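Notes for the bowl set, gripper trial no. 2. Updated Tuesday, October 6, 2020. Still rough, will tidy later.

# bowl-grip-compare

Two grippers, same arm, same table, same bowls. We wanted to know if the Firner two-finger is worth keeping on the Prarstead bench or if we go over to the Lakari soft one for anything round. Short version at the bottom.

## What's in here

- 515 attempts total, 263 of them with the Firner, rest Lakari
- one folder per attempt: low side camera, joint log, `result.txt`
- `result.txt` is one word - `held`, `slipped`, `missed` or `nudged`
- `nudged` means the bowl moved before the fingers closed. Wasn't in the April version, so don't merge the two without relabelling

## Setup

Side camera is fixed and sits right down near table height. Good for seeing how far a finger gets in under the belly of a bowl, useless for depth. Exposure was locked in the morning and then left, so anything shot against the light has a washed out background. Didn't colour correct. If you're segmenting, do your own thresholds per session. 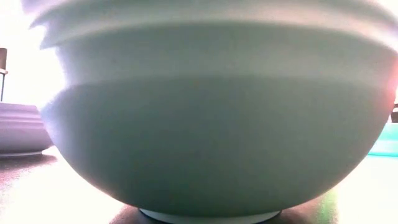

Stepped walls turned out to matter more than size. The Firner pads are flat and hard and they like to land on the edge of a step, then roll off it when the arm lifts. Lowering the grasp height 6 mm helped a bit. The Lakari fingers just fold over the step and don't seem to care, but they're slow to close and they drag on the table if you come in low.

Rim grasps (one finger in, one out) were only done with the Firner. Lakari fingers too fat for that, tried it, gave up.

## Controller

Both ran on the Urbańczyk controller, stock settings except:

- closing force lowered for the Lakari
- lift delay bumped up, same value for both
- force cutoff OFF on the Firner for the first 3 sessions. My mistake. Those are flagged `nocut` in the folder name, leave them out of any force plots

## Known problems

- timestamps drift between camera and joint log, worst case over a second. Align on the first finger movement, not on the clock
- a few folders have a log but no video. Kept them anyway
- `slipped` and `missed` were judged by eye and I was not consistant early on
- no bowls with anything in them. All empty

## So which one

Lakari for wall grasps, Firner for rims. Would not buy a second Lakari untill the closing speed gets sorted. Next round is the same bowls with a wrist camera added, plus a grippier pad on the Firner if it shows up in time.

Use the data for whatever, just mention where it came from.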